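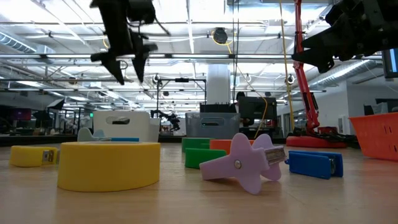 Page last changed: August 2026

The Minister's Leave

The letter asking for the minister's release had been on the governor's desk for 10 days when Steinar Riis was sent to the prison at Prasard to see how the old man was doing.

Riis was a clerk in the governor's office. He had never met a minister, in or out of custody. The guard at the gate wrote his name in a book and took his phone.

Ívar Ragnarsson was sitting up in bed in the infirmary with a blanket over his knees. He had run the ports for 20 years and been convicted over the sale of one of them, the deep harbor at Trasura. On television he had looked bigger.

"Did they send a doctor?" he asked.

"No, sir. I'm from the governor's office."

"A doctor came in December. Snorradóttir. She was good. She wrote it all down and they sent her to another district." He moved his feet under the blanket. "What do you want to know?"

Riis had a form with 2 pages. He asked about sleep, food and pain. Ragnarsson answered each question slowly, the way he used to answer them in parliament, and Riis wrote as fast as he could. The last question was whether the prisoner would return to serve his sentence if he was allowed to go abroad for the operation.

"What did Purkis put?" Ragnarsson asked.

Purkis was the other one, from the room across the hall. He had been a banker.

"I can't tell you that."

"He put yes. He's been in Lisbon since spring." Ragnarsson looked at the window, which was painted shut. "Put that I don't know. I'd like to see my sister. After that I don't know."

Riis held the pen over the box. There was a space for yes and a space for no. He thought of the governor, who read only the boxes - and of the reporters who would read whatever the governor said.

"It has to be one or the other, sir."

"Then leave it."

Riis signed the bottom and put the form back in its folder, number 219. At the gate the guard gave him his phone. There were three missed calls from the office. He walked to the bus stop before he called them back.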